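Can a Robot Clean Up a Bin of Toys?

For kids who like robots, and for kids who think robots are a bit overrated

You have probably heard a grown-up say that robots will soon do all our chores. Maybe you got excited and stopped making your bed. I would start making it again. I spent a season watching the Trollton student robot project, where 11 students try to get a robot arm to pick things up, and I came home and washed my own dishes.

The project meets after school. The students split into teams, and each team writes its own instructions for the arm. Instructions for a robot are called a program. The goal sounds easy: reach into a bin, grab one thing, lift it, and put it down somewhere else. A toddler can do this all day, and most toddlers do.

Gwawr Hopkin, who teaches the class, starts every new student with the same job. They have to write down how to pick up a sock. Most kids write "pick up the sock." Then she pretends to be the robot and stands there doing nothing. Where is the sock? Which part of it do I grab? How hard do I squeeze? When do I stop squeezing? By the end the sock instructions fill 2 pages, and she still sometimes grabs the table.

A robot arm does not know what a sock is. It has motors that turn its joints, and a gripper, which is the part that does the holding. If the program sends the gripper to the wrong spot, the gripper goes to the wrong spot and closes on air. It doesn't feel silly about this. You will feel silly for it.

The things in the bin are mixed up on purpose. A rubber duck, a plastic cup, a toy block and a piece of cloth all need to be held in different ways. The block has flat sides, so that's a friendly one. Cloth is the worst. It folds and slips and never has the same shape two times in a row.
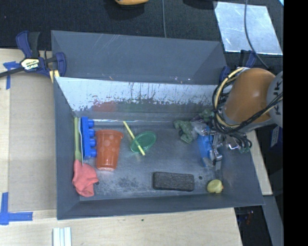

Why can't the robot just learn by watching people?

Some robots do learn that way, but it takes a lot of watching. A person may have to show the same move again and again, with the object in a new place each time. Even then, the robot may get stuck when it meets something it has never been shown.

Now, about videos. You may have seen one where a robot folds a shirt or pours a glass of juice. Ask some questions before you believe all of it. Was the video sped up? How many tries did it take? Was a person steering the robot with a controller? Sometimes the answers are fine. Sometimes nobody tells you the answers, and I think that should make you suspicious.

Anatole Guérin, one of the older students, keeps a notebook of every try his team makes, good and bad. I like that notebook better than any video. On one page he wrote "dropped it, dropped it, got it, dropped it." If he had filmed only the third try, you would think his robot was a genius.

His team of 4 had a long argument about what counts as "got it." Is it a success if the gripper lifts a cup and then lets go too soon? Anatole said yes. Blandine Vidal said no way. They settled on a rule: the object has to end up where it was supposed to go. Making the rule before you start is important, or you'll be tempted to change it when you're losing.

So is the project a waste of time? I don't think so. The students get good at breaking a big job into tiny steps, and at finding the one step that is wrong. I just don't believe the sign on the classroom door that says "The Future Is Here." Blandine has added "Almost" in pencil.

Try it at home

You need a friend, a blindfold, a pair of kitchen tongs and a box of small, soft things. Put the blindfold on your friend, who is now the robot. Tell the robot how to pick up one thing with the tongs. You may say only left, right, forward, back, up, down, open and close. Decide first what counts as a success, and write down every try, including the bad ones.

Then trade places.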